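Section 4: Setting up your Ultstead in a larger room

If you have followed Section 3, your Ultstead room heater will be out of its carton, standing on its own four feet and waiting to be put somewhere useful. Most of our customers who write in with a grumble about cold corners have a perfectly good heater in slightly the wrong spot, so do please take your time over this part. A cup of tea beside you will not go amiss.

You will need the foot levellers, the wall bracket, the two long screws from the small bag and the room thermostat. The batteries for the thermostat are taped inside the lid of its box, where they are easily missed.

Choosing the place

1. Walk round the room and look for the longest stretch of wall without a radiator, a door or a full-length curtain. The Ultstead pushes warm air out from the front and draws cool air in along the bottom, so it likes a clear floor before it.

2. Leave at least 900 mm between the front grille and the nearest chair, sofa or table. In a big open room this is seldom a trouble, but do think about furniture that gets moved about when visitors come – dining chairs are the usual culprits.

3. Leave 30 mm between the back of the heater and the wall. The rubber stops on the back panel give you this gap without any measuring, provided you have not taken them off.

4. Check that the mains lead reaches the socket without being stretched. The heater must have a wall socket to itself.

CAUTION: Do not use an extension lead, an adaptor or a plug-in timer with this heater. Do not place it directly below a wall socket.

Levelling and fixing

5. Screw a leveller into each foot by hand until it stops, then give each one a full turn back. Set a spirit level along the top and adjust the front pair first. Old floors slope more than you would think, and a heater that leans will tick as it warms up.

6. Hold the wall bracket against the wall so that its hook meets the slot at the top of the back panel. Mark both holes with a pencil, move the heater well out of the way, and drill.

7. Fix the bracket with the long screws, slide the heater back and press down gently until the hook clicks.

Note: The screws supplied are meant for brick and solid timber. For plasterboard you will want proper cavity fixings from a hardware shop, and the person behind the counter will be glad to help you choose.

Placing the thermostat

8. Put the batteries in and stand the thermostat on a shelf or a low table, well away from the heater itself, or it will feel the warmth first and switch everything off before you have had any benefit. Keep it out of direct sun too. A bright room with generous windows is a lovely thing to sit in, but a sunny patch will fool any thermostat.

9. Press and hold the round button until the light turns green. The heater will beep once to show that the two have found each other.

10. Set the temperature to 19 degrees and leave it there for a whole evening. It is tempting to turn it up after ten minutes, but a large room takes a while to come round, particularly if it has been standing cold since December.

If the light stays red, move the thermostat closer and repeat step 9. Thick stone walls are hard going for the signal. Should it still refuse, turn to the fault list in Section 9, code 537, where Corinne Thibodeaux from our service desk has written out the whole business of starting again from scratch.

First use

11. Open a window for the first half hour. There may be a faint smell as the protective coating burns away from the element – it is harmless and should not come back.

12. Once the heater is running steadily, hold your hand near the intake at the bottom. You should feel a light draught going in. If you feel none, look for a rug or curtain in the way.

CAUTION: The top grille becomes hot. Never cover it, and never dry clothes on it.

Holger Tveit, who drew up the room plans in Section 5, suggests starting with the one nearest to your own room and shifting things from there.

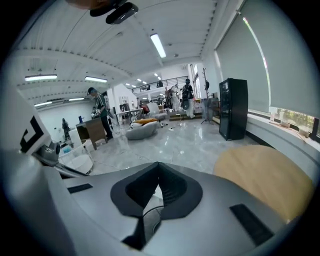 Fig. 4. A large, bright room.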